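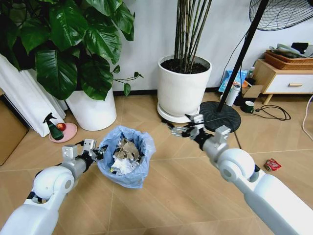 Truvley Small Bin Liner in pale blue, folded over the rim, with paper and tissue inside.

Truvley Small Bin Liners, Pale Blue
11 litres, pack of 200
Item no. 83

We sell plenty of large and serious bin bags for kitchens and workshops, but the one we get the fondest letters about is this little one, made for the small bin that stands in the corner of a sitting room or beside a desk and mostly gets fed tissues, wrapping paper and the odd bit of packing. It's a small job, but a liner that slides down inside the bin every time you drop something in is a daily nuisance, and we wanted to put that right!

So we've cut these with a generous collar. Once the bag is in, fold the top down over the outside of the rim by a hand's width and smooth it round. On most small round bins you'll have enough left to tuck under, and if your bin is on the narrow side you can gather the extra at the back and tie a loose knot in it (my mother's method, and still the best I know). The same collar gives you something to hold when you lift the bag out, even if you've let the paper pile up near the top, as we all do.

The colour is a soft pale blue. We did try a white one in June and it was perfectly nice, but the blue won when we asked round the shop, and it looks rather fresh against a light floor and a white wall, particularly if you have a few big leafy plants nearby. Dead leaves and trimmings can go in too, of course, though please shake off the worst of the soil first, and keep anything sharp or woody for a stronger bag.

Which bin will they fit?
Anything up to 11 litres, round or square. They suit our own Joker and Wondside bins, and they also fit the older Yang bin with the straight sides, which we no longer stock but which plenty of you still have at home. If you aren't sure, measure round the outside of the rim with a piece of string and send us the figure before you order.

How they come
On rolls, packed in a plain cardboard box, with a perforation between each bag. Tear slowly and straight across. Keep the box somewhere dry and away from radiators.

Please note
These are light liners for dry household rubbish. They aren't meant for food waste, hot ash or liquids. Keep them away from babies and small children.

For offices and guest houses we can also supply a carton of 3000, sent on its own and usually a few days behind smaller orders. Write to Sang-wook Bae on the orders desk and he'll work out the carriage for you.

Page last revised November 6, 2023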